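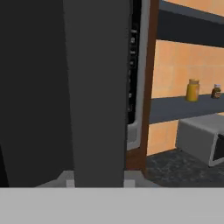
Lwazi Hendricks wrote in to ask whether putting his trash out during the strike counts as crossing the picket line, and he'd feel bad about it either way, he says, with two kids in diapers and a garage that's filling up fast.

We've had so many notes along those lines that it seemed best to gather the answers in one place. Thank you for writing, all of you, and for being so patient with us while we catch up on the mail. Last updated August 29, 2025.

So does putting my trash out count as crossing the line?

No. The drivers at Zinbridge have told residents to go on using whatever service is offered, and they aren't asking anyone to let bags pile up at home. Crossing a picket line means going past it to work or do business at the site. Rolling your cart to the curb on Sallcombe Avenue is just rolling your cart to the curb, so please don't lose sleep over it, Lwazi!

Who is on strike, exactly?

The 84 drivers and loaders who work out of the Rampersad Road yard. They're members of Local 341. The office staff and the mechanics are under a different contract and are still going to work, and that's why you'll still get a person on the phone when you call (after a bit of hold music, we're afraid).

What are the two sides arguing over?

Mostly the pension plan and the length of the routes. The company wants new hires to go into a savings plan, and the union wants everybody to stay in the pension. The routes are the older quarrel. Drivers say they grew too long when the north side of Hondton was added, and the company says newer trucks have made up the difference. We've talked with people on both sides and they all seem tired, to tell you the truth.

Will my trash be picked up?

It depends on where you live. Managers are driving a few of the trucks themselves, and they're covering the hospital, the schools and the apartment buildings first. If you're in a single-family house, you may see a truck every other week or you may not see one at all. The company posts the next day's streets each evening, usually after supper, so have a look before you haul everything out. Recycling and yard waste are on hold until there's a settlement.

I heard that trucks are being held up at the gate. Is that allowed?

Pickets may walk in front of the gate and may stop a truck long enough to speak to the driver. A judge has set the limit at 6 minutes per truck, coming or going. After that the truck has to be let through, and anyone who refuses can be fined up to $1,000. If you find yourself stuck behind one of these stops on Rampersad Road, a little patience goes a long way - or take Sallcombe Avenue around and skip it.

Do I still have to pay my bill?

Yes, for now. The city has said it will work out a credit for missed pickups once the strike is over, so keep a note of the days you were skipped. A line on the kitchen calendar is fine.

When will it end?

We wish we knew. Talks broke off and have started up again twice already, and the mediator is only booked through November. We'll add to this page whenever there's news, and if your question isn't here, do send it in.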